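We use cookies to improve your experience. Accept | Manage preferences

Equipment plan for next year, part 2. We're running the shelf and tray tasks in simulation before signing for any arm. Two bidders left: Barbu and Trultuvik.
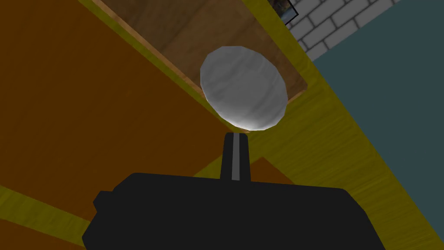 Barbu quotes the gripper separately from the arm. Trultuvik bundles it, but spare fingers are a line item and the minimum order is 200. Our spares budget doesn't stretch to that.

12 replies 31 shares

Compute is the cheap bit. The Clirnico licence covers 1,000 hours of rendering a month and we've used 502. I'd move the remainder into cabling and guarding, which both quotes leave out.

Wrist cameras are still unpriced. I want the mount specified before the sensor, as a bracket change means redoing calibration at our labour rate.
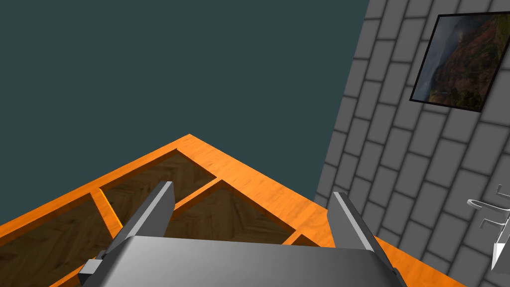
Sunita Dubey asks whether we've allowed for freight and commissioning, as her Plustanau cell went over on both. Freight yes, commissioning no. Adding a line tonight.

Compartment pitch sets the finger opening we need, and stroke is where the prices diverge. I won't pay for the wide-stroke model until the tray drawing is frozen in April.

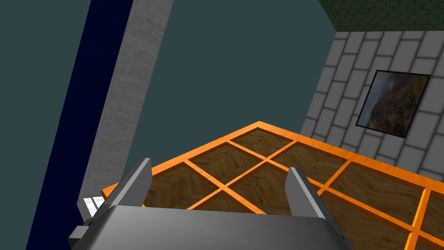 Gripper open over the divided tray, simulated.

Revised sheet goes to purchasing at 4 pm.

Print | Email this thread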